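Saturday

Up at 6 and couldn't get back to sleep, so I started on the table. Bimla wants it in the front room before her sister comes, and it has been in the back since we moved to Cedton, mostly under mail and the sewing things.

Took everything off it and sorted the papers into keep and recycle. Found the Zirkorton warranty I accused Umesh of losing. I'll have to tell him. Also found 2 library cards, both mine, and the tape measure.

Wiped the top with a damp cloth and then a dry one. I had forgotten how pale the wood is. There is a long loop in the grain near the middle that I used to trace with a finger when I was on the phone, and the lines run off on a slant from it. The light was on it by then and the grain was hard to make out where it was brightest. I looked for the ring from Vandana's teapot and couldn't settle whether I was seeing it or just remembering where it ought to be.

Umesh came by at lunch and we measured the doorway. The table will go through on its side with the legs off, and the bolts need a 14 wrench. Mine is at Bogumił's. Called him and he said he'd drop it off tomorrow after church, so nothing moves until then.

I asked about oil at Sengar. The man there wanted to sell me the big can of Vundska for 100, which is more than I paid for the table. Bought a small tin of plain wax instead. Bimla thinks we should leave the top alone and use a cloth when people eat. She may be right – I don't want it to go yellow like her mother's did.

Soup for supper, standing up at the counter. Venkatesh called about the drive in April and I said yes to both days.

Still have to find a place for the sewing machine. It can't stay on the bedroom floor, I've already kicked it once.

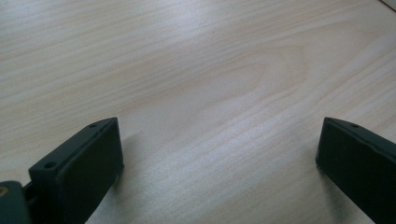 The hall closet might take it if the coats go upstairs. Will measure the shelf in the morning, before Bogumił gets here.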